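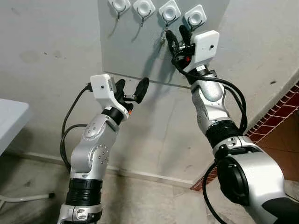 I have now been locked out of my own apartment six times since moving to Follunby, which is a lot for a person who works from home and could, in theory, never leave.

The first time was charming. It was a Saturday, I had gone down to get the mail in my socks, and the door closed behind me with the soft, expensive click that the rental listing had called "a secure self-latching entry." I sat on the stairs for two hours and read a catalog for garden sheds, cover to cover. I do not have a garden. I can tell you a fair amount about sheds.

The second through fifth times blur together. There was one with a trash bag in my hand. There was one where I went out to tell somebody their car alarm was going, and it went on going while I stood there in the hall, so at least we had each other. The sixth was last week, at 11:40 at night, and it's the one that has made me sit down and think about keys.

I grew up in a house where the front door was locked maybe twice a year, when we went to the lake, and even then the key lived under a flowerpot that had nothing growing in it. A dead pot by a front door may as well have a flag in it. So I came to adulthood with no key reflex at all. Other people pat their pockets before they leave. I've watched them do it, pat pat, without breaking off what they're saying. I pat my pockets and feel that I have pockets.

My mother's view is that I should put a key under a flowerpot.

I have tried other things. For a while I had a bowl by the door. Everyone recommends a bowl. Within a month the bowl held a battery, some foreign coins, a button, three takeout menus folded very small, and, at the bottom, presumably, my keys. Bowls attract. If you put out a bowl you are going to have a bowl of stuff, and you'll need somewhere else for the keys.

Then I bought one of those tracking tags, a Skivent, which is supposed to sing when you ask it to. Mine sings very nicely. It sang to me through the door on lockout number four, from the kitchen counter I think, a cheerful rising tune, while I stood in the hall holding my phone and knowing to within a few feet where my keys were. I don't blame the tag. It did what it said on the box. The box never said anything about doors.

I also tried wearing the key on a cord around my neck. This lasted until a work call, when I leaned in to look at something on the screen and it swung out and knocked over my coffee. A colleague asked if I coached a team.

Back to the sixth time. I'd gone down to the street to see whether I had left my car window open (I had not), and came back up to the click. Or to the memory of the click, since by then it was well behind me. The building manager doesn't answer after nine. The only locksmith still picking up was a company called Clollico, and the man on the phone said 62 minutes. I liked that. Anybody else would have said an hour. He turned up in exactly the kind of time you'd expect from somebody who says 62 minutes, meaning a good deal more than that, and opened my secure self-latching entry with what looked like a piece of stiff plastic, faster than I can open it with the key.

I asked him whether I should be worried about how easy that was. He said most people don't ask until the third visit.

So I did the sum. Adding up the locksmiths, the replacement keys, the tag, the bowl (it was a nice bowl), and a night at the Bangera Inn that I'd been trying not to count, I have spent 2,570 dollars on getting into a place I already pay to be in. There's a whole vacation in there. There's probably a shed.

What I have finally done is the thing I should have done in the first week, and give a spare to the people across the hall. I'd put it off because it meant talking to them, and we had built up a good solid year of nodding. It took four minutes. They were very nice about it. They said they had been wondering when I would ask, which tells me how much of the staircase business can be heard from inside.

Then they gave me theirs, in return, as though it were the natural thing. I said of course, happy to, any time. I put it somewhere safe and I have been looking for it since Saturday.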